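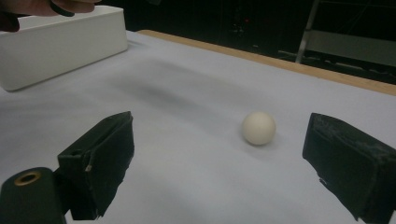

Stamance Live Threads — FAQ

Same questions keep landing in the inbox so they're all going on one page. Read this before you email. Please.

What is Stamance?

A recap site for reality TV. Mostly dating shows and house shows, some cooking when the cooking people are fighting. Recaps, cast news, live viewing threads on episode nights. Run by me, Adom Boateng, with help on the threads when a big season is on.

What shows do you cover right now?

Petitz (season four, airing now). Fashola House, back in March. The Skatau reunion specials when they happen. Older seasons of all three are in the archive, but the first season of Petitz is patchy, I was still working nights back then and missed a bunch.

Will you cover my favorite show?

Maybe. Send the name. If I already watch it there's a decent chance. If it's three hours a week and I don't, probably no.

When does the live thread open?

8:30 p.m. Eastern, half an hour before the episode. Comments before that go in the chatter post from the day before. If there's no thread by 8:45 something broke, refresh once or twice and check the home page for a note.

I'm on the West Coast. Can I avoid spoilers?

Stay out of the main thread until your airing is done. There's a second thread for Pacific viewers, opens at 8:30 your time, and East Coast people are asked to keep quiet in it. Mostly they do. Report the ones who don't, there's a flag under every comment.

Headlines are another matter. I try to keep the name of whoever went home out of the headline until noon the next day. Cast news posts don't follow that rule — if a cast member announces a breakup on her own page at breakfast, it's going up with her name on it.

How long does a recap take to post?

Petitz, next morning, usually before 10. Fashola House runs long and the recap runs long too, so late afternoon. Reunion parts take as long as they take. The last Skatau one came out at nearly 4,000 words and I was not cutting it.

Why did you stop doing the power rankings?

Too many fights. Also they took as long as the recap did. They might come back for the final few episodes of a season, no promises.

My comment vanished. Why?

A few possibilities. It had a link in it, and links get held until somebody looks. It was your first comment, same thing. It was over 300 words, which the system chokes on (I know, working on it). Or it got removed.

Things that get removed:

Anything about a cast member's kids. No exceptions, even if she posts them herself all day.
Home addresses, workplaces, license plates, any of that.
Guessing who's pregnant.
Comments on bodies. You can say the dress was bad. The dress was bad.
The same argument pasted in six times.

Do I get a warning first?

Usually one. Then a week off. Then you're out. For the address stuff there's no warning.

Can I appeal a ban?

Email with your username in the subject line. I read them in batches so give it some days. Making a second account to yell about the first account doesn't help your case.

Where do you get your cast news?

Cast members' public posts, interviews, podcasts, court records now and then, and tips. If it's a tip I want a second source before it goes up. If I can't get one it sits. A lot of tips sit. When a post says "rumor" in the first line, that means the cast member or the network hasn't confirmed it, and I'll come back and update it when they do.

You got something wrong.

Happens. Email me the link and what's wrong with it. Corrections go at the bottom of the post with a note on what was changed. Typos I just fix, when I see them, there are alot of them.

Do you talk to cast members?

Sometimes. Two from Fashola House have done Q&As here and both are in the archive. They don't get to approve the post before it runs. They don't get paid, and neither do I for running it.

Does the network pay you?

No. I get screeners for Petitz some weeks, and when a recap was written off a screener it says so at the top. No spoilers from screeners in the comments, and I won't answer "just tell me if she leaves" emails. 33 of those last season. No to all of them.

So how does the site make money?

Ads, plus the supporter plan. Supporters pay $40 a year, get no ads, an early look at the recap when I finish it the night before, and a monthly mailbag. Cancel from your account page. If the button doesn't work on your phone try it on a computer, and if it still doesn't, email me and I'll do it by hand.

The page keeps jumping when I scroll.

That's the live thread loading new comments. Tap "pause updates" at the top of the thread. Tap it again to catch up. On older tablets it can freeze during a finale — closing the tab and coming back in is the only fix I've got.

Can I quote your recaps?

A paragraph with a link, sure. Whole posts, no. Reading them out loud on your video channel without saying where they came from, also no, and yes I've seen it.

Can I write for you?

Not hiring writers at the moment. Could use a thread moderator for Fashola House though, two evenings a week, small flat fee. You need to of watched at least the last two seasons and be able to stay out of the arguments. Email with "moderator" in the subject.

How do I reach you?

Contact form at the bottom of every page. Tips have their own box on the form, tick it and your name stays with me. Everything else goes in the regular pile and gets answered when the episode's over.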